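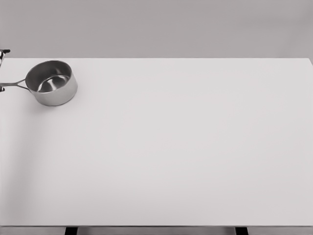 According to the people at Provis, the sim is the easy part, and once the planner behaves in there the real arm is only a matter of tuning. I wrote that down word for word after the call so I can look at it again in July.

November 27, 2020. Spent the whole day on the saucepan task. The new grasp planner got through 80 runs overnight and the log claims 65 successes. I don't believe the 65. Success in the Jendcombe test script means the fingers have closed and the handle is still between them two seconds later. It says nothing about where the pan ends up or whether the grip would take any weight. An empty pan on a bare white table is a kind test anyway. Put some water in it and I'd like to see the number then.

Went through the script line by line after lunch. The planner is also being handed the true pose of the pan, straight from the simulator. So we aren't testing perception at all, and shiny steel is the very thing our depth code is worst at. I turned the true pose off and ran it with the Deák pose estimator instead. Two runs, two failures, both with the handle angle flipped. Stopped there and filed it.

Also found that friction on the finger pads is set far too high. Someone has left a comment beside it saying "fix later". Might have been me – the style is suspiciously like mine.

Trandville want a progress slide and I've been told to put the 65 on it. I'll put it on with the conditions written underneath in the same size type, and we'll see if that survives the edit.

Tomorrow: lower the friction, change the success check so it wants a lift and a hold, rerun with the same seeds. Ask for the old depth logs again. Buy coffee – the office tin is down to dust.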